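White tabletop has turned faintly yellow at one end, can I get it back?

Posted in Home & Furniture, Monday

paleandregretful
I bought a big white table from Flemier when we moved in, on the theory that a white table would make a dark dining room look larger. It did. It also made every crumb look larger. I've made my peace with the crumbs.

What I haven't made peace with is the end nearest the window, which has gone a sort of old-piano-key color. The other end is still white. If you stand in the doorway you can see the change happen across the top, like a very dull sunset. The surface is smooth and factory painted, no grain showing, and the label underneath says only "wipe with damp cloth," advice I have followed so faithfully that I deserve a plaque.

I've tried dish soap, then more dish soap. My sister-in-law swears by toothpaste. My neighbor swears by a product called Hulusholm, which costs 20 dollars for a bottle the size of a lipstick. Before I spend that, is this dirt, or is it sun, and does anything fix it? We have people coming in June and I would like to not put a tablecloth on it, as my only tablecloth has reindeer on it.

tworoomsandaporch
Hulusholm is great, I use it on everything. Try it!

grumpyfinisher
Please don't try it yet. And put the toothpaste back in the bathroom. It's an abrasive, so what you'll get is a yellow table with a dull patch in it that smells of mint.

First find out what you're dealing with. Pick something that has been sitting in one place at the sunny end for a long time — lamp, fruit bowl, the pile of mail you're pretending not to see — and move it. If there's a whiter shape underneath, that's sun. If the color runs straight on underneath, it could be old polish or smoke or kitchen grease, and you have a fighting chance. While you're there, wet a white rag with a little rubbing alcohol and dab it somewhere hidden, like the underside of the edge. If the paint softens or comes off on the rag, stop. If not, do a small spot on top and look at the rag. Brown rag, good news.

For grease and old polish I use warm water with a spoonful of washing soda, gloves on, a soft cloth, and then plain water twice. Dry it right away. Don't let anything puddle at the seams or the edges will swell, and then you'll be back here with a different thread.

If it's sun, no cleaner is going to help. The yellow is in the finish. People will tell you to rub it with peroxide and leave it in the yard. That trick came from people with old computer cases, and I've seen it go blotchy on a painted top.

So you repaint. Scuff it with fine paper, wipe off the dust, bonding primer, and then two thin coats of a water-based enamel. Not oil-based, that yellows too, and faster in a dim room, which I consider spiteful. Let me also talk you out of pure white. Pure white is what shows the yellow. Get the chip one or two steps toward gray and the next bit of aging will hardly register.

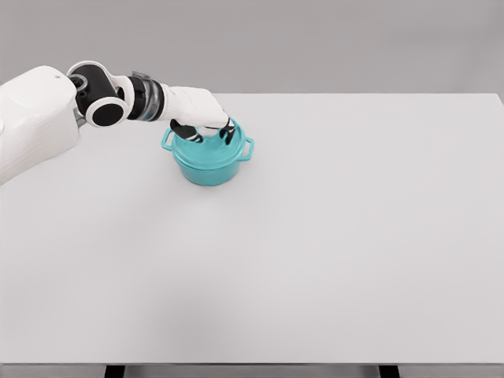

Light gray-white on a large flat top, the sort of shade I mean.

Let it cure before you put a hot dish on it. Dry to the touch is a different thing from cured, and the can will tell you how long if you can read type that small. I give it 2 weeks, and I've still managed to stick a placemat to one.

Cheap alternative: turn the table around. The white end goes to the window and catches up. Give it a couple of summers and you'll own an evenly cream table, and you can say you picked it.

hồ_at_home
I had the same thing with a table from the Esine outlet and it was the polish. Eight years of lemon spray from the previous owner. The soda water took it off but my arms were sore the next day. Do check the fruit bowl thing first like the person above says, I didn't and wasted a bottle of something.

paleandregretful
Update. Moved the lamp. There is a perfect white circle under it. So it's sun, and now I also have a circle. Turning the table around this weekend, paint chips are on the fridge, reindeer on standby.

grumpyfinisher
Put the lamp back for now.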